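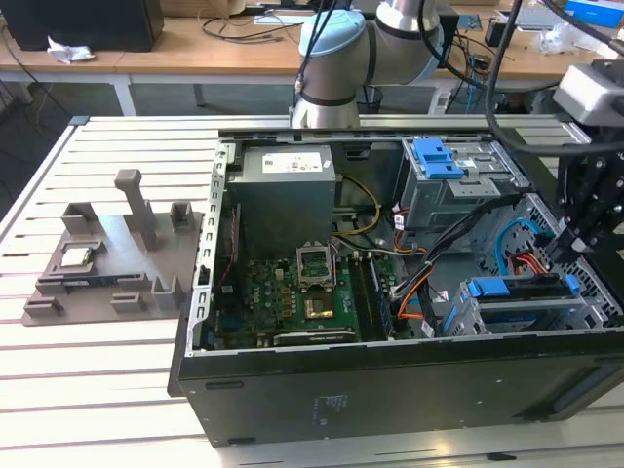 The Brirnulell Equipment Recovery Center occupies the ground floor of a former printing works and receives retired desktop computers from schools, clinics and municipal offices. In the past year its staff took in 2857 towers. Farzad Hashemi, who has supervised the disassembly benches since the center opened, met with us on Saturday, June 6, 2026, to discuss how an older office computer is assessed, taken apart and prepared for a second period of use.

Mr. Hashemi began with the position of the machine. Every tower is laid on its side before the panel comes off, and it stays that way until the last part has been removed. "People are used to working on a computer that stands upright," he said. "On its side, the board is flat in front of you and a dropped screw stays where you can find it."

The center's written procedure places the processor near the start of the work. The retention frame is lifted, the chip is taken out and bagged, and the socket is inspected under a lamp. Mr. Hashemi regards this as the stage at which most avoidable damage occurs. "An empty socket is the most delicate thing on the bench," he said. "I ask new staff not to reach across it. If a sleeve catches there, we may lose a board that would have given someone several more years."

Memory modules are left in their slots until the board has been recorded. They are then tested in matched sets and stored by capacity. Demand for older memory remains steady, according to Mr. Hashemi, and the center supplies much of it to Darnance, a regional lending program that places refurbished computers with adult learners.

Cabling receives more attention than visitors expect. The large office towers of a certain period carry a heavy bundle from the power supply to the drive bays, with the data cables threaded in beside it. "You follow each cable to its end with your fingers before you pull anything," Mr. Hashemi said. "The colors help – a blue or a red data cable is easy to trace – but they are a convenience and we do not rely on them. Two makers will use the same color for different things."

He spoke with some warmth of the colored plastic latches and drive handles found in many business machines. Parts that release by hand shorten the work considerably, and they tend to survive it. A drive that comes out on its own handle can be sent for erasure within minutes. All drives are erased on site, and the record is kept for 24 months.

Power supplies are never opened at the center. Their labels are read, the rating is entered in the inventory system, known as Floter, and the unit is load tested before it is shelved. Roughly 70 percent pass.

Asked what he would change, Mr. Hashemi mentioned storage. The present shelving was planned for 2000 machines a year, and an additional room is expected to open in November. He would also like the offices that donate equipment to leave the side panels and their screws in place. "They remove them to be helpful," he said, "and then the screws travel in an envelope, and the envelope goes to a different building."

The center accepts deliveries on weekday mornings by appointment.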